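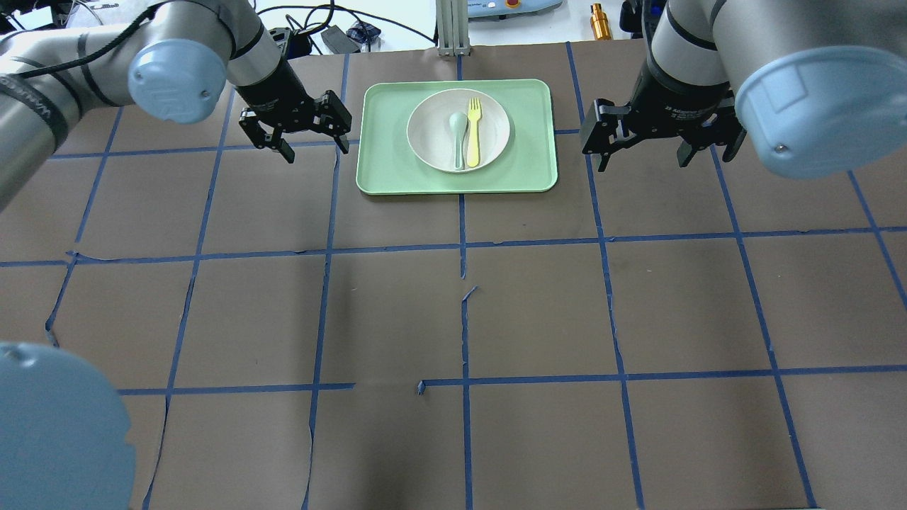
Tarberg, 6/3/20

So I finally did the thing I've been threatening to do since winter and went through the imported foods aisle at our Plomero with a notebook. Yes, a paper notebook. I got a couple of looks, but I used to buy dry goods for a living and old habits die hard.

What set me off was the rice noodles. We eat a lot of them, and for years the only choice in this town was one sad box with a dragon on it, way up on the top shelf next to the water chestnuts. Now there's a whole section! I counted 20 different noodles, and 9 of those were from brands I'd never seen on this side of the state. The one I keep coming back to is Đoàn, which does a wide flat noodle that doesn't turn to glue if you get distracted by the phone. I get distracted by the phone a lot.

Anyway, I wanted to know how all this stuff got here, so I started reading the backs of packages. A lot of the labels have the importer's name stuck on over the original printing, usually a little crooked, and on most of the Đoàn bags that name is Trilen. Same name on the fish sauce, same name on the coconut milk, same name on those sesame crackers I finished in the car. So one outfit seems to be filling a good part of that shelf. When I was buying, we dealt with maybe a dozen small importers for a section that size, and each one had its own minimum order and its own idea of what "Tuesday delivery" meant. I can see why a chain would want a single truck. 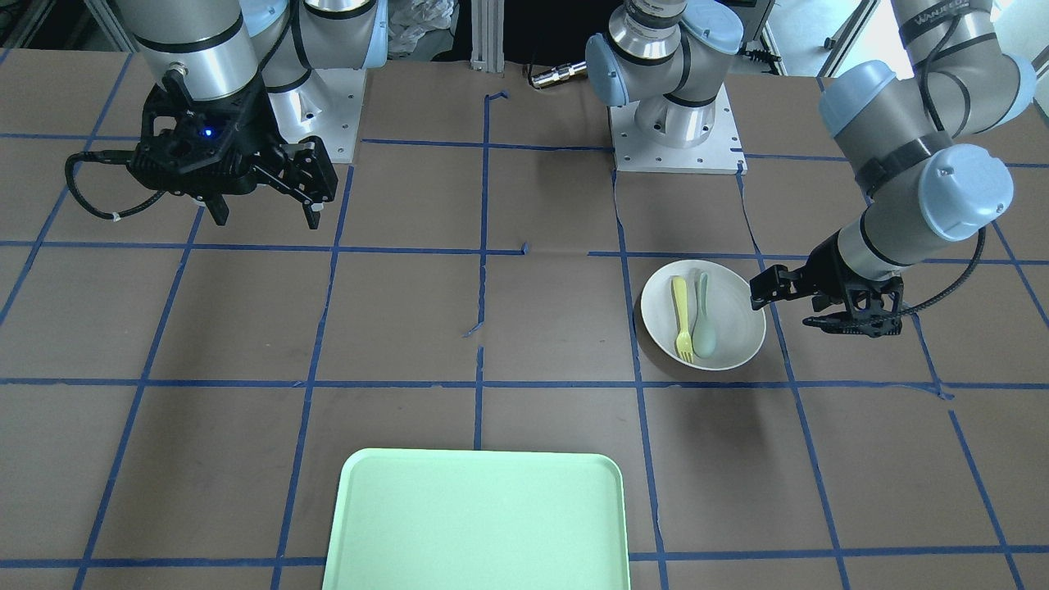
The downside is what happens when the one truck doesn't come. In April the noodle shelf was bare for 3 weeks straight, and the coconut milk went right along with it. I know everything was a mess in April, and flour was gone too, and yeast, and don't get me started on yeast. But the pasta came back fast and the noodles didn't. My guess (and it's only a guess, I don't have anyone on the inside anymore) is that the domestic stuff has five ways to get to Tarberg and the imported stuff has one.

Prices are the other thing. The wide noodles went up when they came back, and they haven't gone down. I don't love it, but I also remember what ocean freight can do to a bag of something cheap and heavy. You're mostly paying to move it. The spices hardly changed at all, which fits, seeing as you can put an awful lot of cinnamon in one container.

I'll say this for Plomero, they've gotten better about the shelf tags. They used to list everything as "ASIAN FOOD ASST" and you just had to take your chances at the register. Now most of the tags have a real name and a price per ounce. They still haven't figured out where to put the Peruvian and Colombian things, so the purple corn drink is sitting with the soy sauce and the guava paste is in baking. If you're looking for the guava paste, it's on the bottom, past the sprinkles.

Oh, and for those of you who asked about the noodle salad from my last post, I used a full bag of the Đoàn, a cucumber, a couple of carrots, whatever herbs were still standing in the yard, and way too much lime. Rinse the noodles in cold water until you're bored, then rinse them a little more. It keeps until the next day but the cucumber gets weepy.

My notebook total for the whole aisle came to 532 items, if you count the different sizes separately, and I did. I'm going to go back in September and do it again to see what stuck around. My bet is the crackers make it and the purple corn drink doesn't, so I bought two more bottles of that just in case.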